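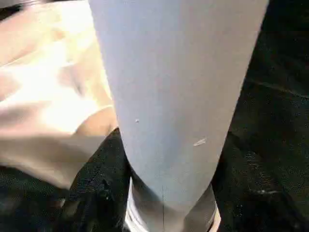
HSPT 214: Surface Condition and Inspection
Handout 5: Describing marks and wear on plain surfaces

Instructor: Abdelilah Sqalli
Posted 5 October 2020

Read this before the lab session. It replaces the handout from last year, which used a different set of terms. If you have the old one, please don't use it for your reports.

What this unit covers

The first four handouts dealt with materials. We now move to condition, meaning the state a surface is in when you look at it. A condition report is a short written record that another person can use later to decide if anything has changed. Museums write them when an object goes out on loan. Furniture importers write them when a container is opened. Rental companies write them when equipment comes back. The wording differs from one trade to the next but the job is the same.

We will work only with plain surfaces in this unit, such as paint, molded plastic, glazed ceramic and coated metal. Patterned surfaces, wood grain and textiles come later in the term. Plain surfaces are harder than students expect. There are few landmarks on them, so you have to set up your own way of saying where something is.

Terms

Use these words in the way they are defined here. Other textbooks define some of them differently.

Blemish. Any visible departure from the surrounding surface. This is the general word, and it is the right one when you can't tell what you are looking at.

Speck. A small spot with no direction. It may be dirt on the surface, a pore in the coating, or a bit of pigment that didn't mix. Calling it a speck leaves all of these open.

Inclusion. Foreign material held inside the coating or body. Use this only if you have looked at it with a loupe and are sure it sits below the surface.

Scratch. A line made by something moving across the surface. It has a length and a direction. It may or may not go through the coating.

Scuff. A wider, shallower mark from rubbing. Some scuffs are left by material that has come off the other object, and these can often be wiped away. Between a scratch and a scuff there is a gray area. If you are unsure, write "scratch or scuff" and move on.

Chip. A loss of material with an edge. On ceramic you will usually see the body color inside it.

Crazing. A network of fine cracks in a glaze. Don't use the word for a single crack.

Bloom. A cloudy film. It can come from cleaning products, moisture or the coating itself.

Order of work

1. Record the object number and who is doing the inspection.

2. Look at the object from normal standing distance before you go closer. Write one sentence on overall condition. Students skip this step and then find it hard to judge how much any one mark matters.

3. Choose a starting point and mark it on your sketch. On a round object, use a seam, a label or a handle. If there is none, put a small piece of paper tape on the table (never on the object) and line everything up with that.

4. Go over the surface in bands from top to bottom. Overlap the bands slightly.

5. Change the light and go over it again. Raking light, which comes in from the side at a low angle, will show scratches that overhead light hides. It will also make harmless dust look alarming, so compare the two passes before you write anything down.

6. Write up each mark on its own line: term, location, size, direction if it has one, color relative to the surface around it.

Location

On flat objects, measure from two edges. On cylinders and cones, measure height from the base and give the position around the body as a clock face seen from above, with your starting point at 6. A mark at 9 is a quarter turn clockwise from the starting point when you look down on the object. Work it out on your sketch before the lab, as mistakes here are the main cause of lost marks.

On a tapered object, say whether your height is a straight vertical measurement or was taken along the surface. The two numbers are not the same. On a steep taper the gap can be large enough for the next person to think they have found a second mark. In this course we use the vertical measurement unless the report states otherwise.

Light and color

Pale matte surfaces rarely look like one color all over. The side toward a window will look brighter and the far side may look cooler. This is shading and it doesn't go in the report. Real discoloration stays with the object when you turn it, and shading stays with the room. Turn the object before you write the word "discolored."

Gloss surfaces have a different problem. Reflections can hide marks completely, and a reflection of a ceiling fixture can look very much like a scuff. Move your head first, then the lamp.

Two reports on the same object

The Vetard warehouse exercise is in your reader. Two inspectors were given the same coated lamp base and wrote the following.

Inspector A: "Good condition. Some minor wear consistent with use."

Inspector B: "Overall sound. Scratch, 8 mm, at 4 o'clock, 119 mm from base, running diagonally, lighter than surrounding coating. Fingernail does not catch. Speck, under 1 mm, at 7 o'clock, 2 mm above lower rim, dark. Did not lift with dry swab."

The first report is not false. It can't be used, though. When the lamp base came back with a scratch on it, Vetard had no way to tell whether the scratch was old. The phrase "consistent with use" adds a guess about cause, and the inspector had no grounds for it.

Look at what Inspector B leaves out. The report does not say how the scratch happened. It does not say what the speck is. It gives the result of two simple tests and stops there.

Cause and severity

Keep these out of the description. If your client wants an opinion on cause, put it in a separate section under its own heading. The same goes for severity. A scratch that matters a great deal on a display piece may not matter at all on a storage bin, and that decision belongs to the owner.

Cherkaoui's chapter in the reader takes a different view and argues for a severity grade on every line. Read it. We will discuss it in class, and there will be a short written response due the week after. I think grading works in high-volume settings where all the objects are alike, and works badly elsewhere, but you may disagree with me.

Handling

Clean, dry hands for glazed ceramic and coated metal, nitrile gloves for bare metal. Take off rings and watches. Lift with both hands from the body of the object and not from a rim or handle. Don't test a mark with anything harder than a fingernail, and don't use a fingernail on museum pieces at all. Swabs are dry unless I tell you otherwise.

Lab preparation

Bring a soft pencil, a metric ruler with a flexible edge, and the blank form from the back of the reader. Loupes and lamps are provided. The Zondeo forms that some of you picked up in June are an older layout and have no column for direction, so print a new one.

Each pair will get two objects and will write separate reports without talking. You will then swap and try to find every mark your partner listed, using only the written text. Put a check next to each mark you find and a question mark next to each one you don't. Hand in both reports together.

Reading

Eka reader, section 5, all of it
Cherkaoui chapter, through the end of the part on grading
Your own notes on coatings from Handout 2

Questions about the clock-face method should come to me before the lab, by email or in office hours.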